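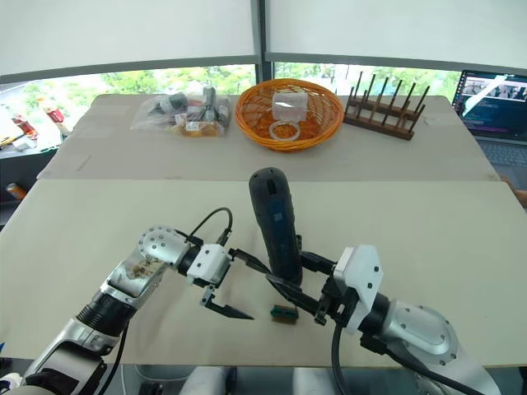 Who is supposed to stop the arms when something goes wrong on a late shift?
Whoever is signed in at the bench, and right now that means Jasmina or me. The second shift has not had the training and should not be left alone with it.

March 3, 2019, bench notes, Cerodport shop

Wrote the above out first so it stays at the top of the page. Mirsad asked it in February, and it was still going around by email this morning with three different answers.

Setup today: tool in the right gripper, left gripper free, small green and brown block on the front table, laptop open on the right. Rack, basket and the bag of odds and ends stay on the back table. They are for the sorting trial, which we have not started.

The plan from Fernar says the two-arm bench takes over touch-up on the small blocks and "frees operators for higher value tasks." I have asked twice what those tasks are. Rostislav thinks inspection. Biljana thinks it means the Volard orders, which are the jobs everyone already avoids. If that's the answer they should write it down before they move anyone.

What I can say from the bench is that holding a hand tool upright with a gripper is a strange way to automate a job. The tool was shaped for a palm. Ainhoa does this work with the part in one hand and the tool in the other, and she turns the part as she goes. Here the part lies on the table and the tool has to come to it. Fine, but then somebody has to put the part down the same way every time, and that somebody is on our payroll too.

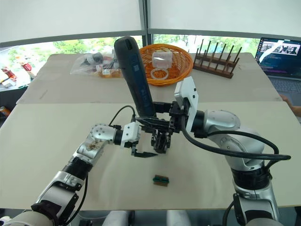 Does the time spent placing parts and resetting count toward the cycle time?
It should, and the February sheet left it out. From today I am logging it in its own column.

Rule for the log: the clock starts when the hand goes out for the block and stops when the block is back in the tray. No pausing for restarts. If we pause the clock every time someone leans over to the laptop we will get a lovely number that has nothing to do with the shift.

Target is 40 parts in a session before we compare anything with hand work. The comparison batch is the 123 blocks Ainhoa finished by hand in February, same supplier (Jurić), same drawing. She wants it noted that she was also answering the phone for part of that batch. Noted.

Grip is the thing I trust least. The fingers close on a rounded body and I would like to know what it does after an hour of vibration. Rostislav says add rubber. I say make a proper holder and drop the hand tool altogether, but that is money and the quote would have to go through Fernar again. Marking the tool body with paint pen before each session so we can check for slip.

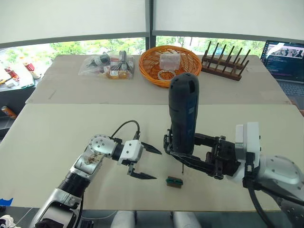 Will operators be expected to fix the program themselves?
That has not been agreed. The training offered so far covers starting, stopping and reloading a saved routine, and editing is left to Rostislav.

Which makes Rostislav the bottleneck. He is one person with a laptop and he has leave booked. Jasmina has been learning the editing part on her own time and I told her to stop doing that until it is in her job description, with the pay that goes with it. She was annoyed with me. I'd still say it again.

Talked with Biljana over lunch. She has done touch-up for a long time and her wrists are bad, so she is more in favor of this bench than I am. Fair point and I don't have a good reply to it. Her worry is the other half: if the arms get the easy blocks, the people get the awkward ones all day, with no easy ones in between to rest on. Asked her to write down which part numbers she counts as rest. I don't think anybody at Fernar knows that category exists.
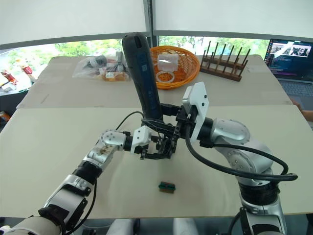
Coming back to the holder question, I looked up what we'd need. A clamp block and a small spindle, mounted straight to the wrist plate. Mirsad can machine the clamp here. He says two days if the mill is free, and it isn't. Until then we keep the hand tool and I keep complaining.

Also the 1,000 blocks a week in the Fernar slides. I can't find where that comes from. It isn't in the order book and it isn't in anything Jurić has sent. Asked for the source in writing.

To do:
Second shift training, get dates or take the bench off their schedule
Paint pen, white
Biljana's list of part numbers
Log sheet with placing and reset columns, print and tape up
Ask Rostislav who covers when he is on leave
Spare bits – check drawer before ordering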